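3.2 Recruitment, training and the question of where to put the defibrillator

We turn now to the part of the study that gave us the most to think about, and which took up far more of our time than the protocol had allowed for. The Kistow programme was set up to bring cardiopulmonary resuscitation training, and a public access defibrillator, to small sports clubs that had neither. We had expected the training to be the difficult bit and the siting of the cabinets to be a matter of an afternoon's work at each ground. In practice it was rather the other way about, and we would like to set down how things went in some detail, in the hope that other teams planning similar work may be spared a few of our detours.

Clubs were invited by letter in January, with a reminder by telephone to those that had not answered. Of the 100 clubs approached, 78 agreed to take part, which pleased us a great deal. The remainder either did not reply, had already made arrangements of their own, or felt that they could not spare the evenings. A further 13 clubs withdrew before the first training session, mostly because of ground closures or a change of league, and these are left out of everything that follows. The last consent form reached us on 07/02/2018, and recruitment was closed on that day.

Training was given in a single evening session at each club, using the Jundent course, which we had shortened slightly so that parents with young children could get home at a reasonable hour. Across all the clubs, 434 people completed the session and filled in both questionnaires. They were a lovely mixture: coaches, referees, grandparents, people who ran the tea hut, and a good many of the older players themselves (those aged 16 and over, with a parent's agreement where this was needed). We asked each person how willing they would be to start chest compressions on someone they did not know, and we asked again six weeks later. We also asked whether they could say, without looking it up, where the nearest defibrillator was kept.

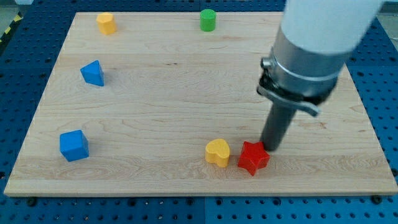
Figure 3. Wooden board on a blue perforated work surface.

It was this last question that sent us back to the grounds. A fair number of people who had done very well in the practical session, and who told us they would step forward without hesitation, could not say where the cabinet was. Some named the place where it had been promised before the pitch was re-laid. Others knew it was "by the changing rooms" but had never walked round to look, and at grounds with two sets of changing rooms this was of limited help. At one club in the Ravetti league, the cabinet had been put up on a wall that sat behind a locked gate during midweek training, when most of the junior squads were on the pitch.

We had originally left the choice of position to each club, on the grounds that its members knew the site far better than we did. We still think this is right in principle, but we had given them very little to go on. From the second round of visits onwards we used the Canpolat walking test, in which a member of the club sets off from the furthest corner of the furthest pitch at a brisk walk, collects the device and comes back again, while another member keeps the time. It is a simple thing to do and people rather enjoyed it. It also tended to settle disagreements that had been rumbling on for weeks, as it is hard to argue for the clubhouse lobby once everyone has stood in the drizzle waiting for someone to return from it.

Where the walk took longer than three minutes there and back, we asked the club to consider moving the cabinet or, if that could not be managed, to carry the device out to the pitch in its bag on match days. Most preferred the second of these. It costs nothing, and it has the happy effect that the children see the bag week after week and come to think of it as part of the kit, along with the corner flags and the water bottles. We did worry that a device carried to and fro might be left in the boot of somebody's car, and so each club was given a short sheet to sign at the end of the day. We cannot say how faithfully these sheets were kept, and we would be cautious about reading much into them.

The answers to the questionnaires are taken up in section 3.3, together with the comments that members wrote in the margins, several of which led us to change the wording of the second form.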